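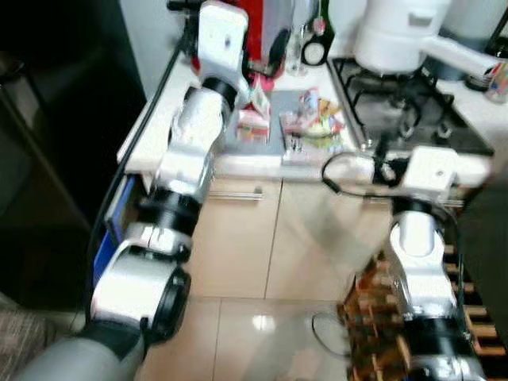 2 min read

Murnell notebook, March, 4:20 pm

Kitchen day for the student team! Both arms came up on the first try, which never happens, so we skipped the usual half hour of swearing at the network and went straight to reaching over the counter. The task card for the Idholm round says pick small items from a tray and set them down at a marked spot, and the tray we're practicing with is the gray one with the snack stuff in it. The snack bag is the one I worry about. It's clear plastic and the depth numbers on it are garbage (see last week's plots, the ones with the holes in them).

Settings today: gripper force limit 70, wait after close 700 ms. I had the wait at 512 for a while because somebody liked powers of two, and the first years talked me out of it. Fair enough.

Cable on the right arm needs a rethink. It loops out way too far from the gripper head and I want it clipped before we do any more floor-level moves – two clips, maybe three, and leave slack at the wrist.

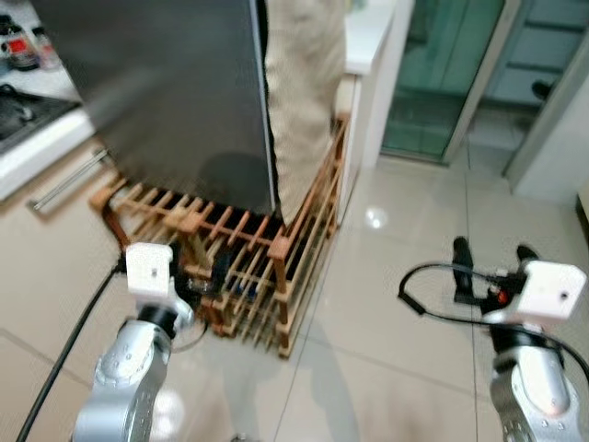
Same goes for the left one, though that's less urgent. The Boonyarit clips in the drawer are too stiff, so I'll print a softer set tonight if the printer is free.

Other thing: driving between stations. The base planner (Pundik, our branch, not the old one) treats a slatted rack as a solid box, and that's fine by me for now. What it does with shiny tile is another story. Glare gets marked as an obstacle and the robot wants to creep around it like a cat around a puddle. Raised the threshold to 59 and will rerun the log before touching anything else.

To do
- clips, right arm first
- rerun glare log at 59
- ask the Idholm people if the drop spot can be taped
- charge both packs!!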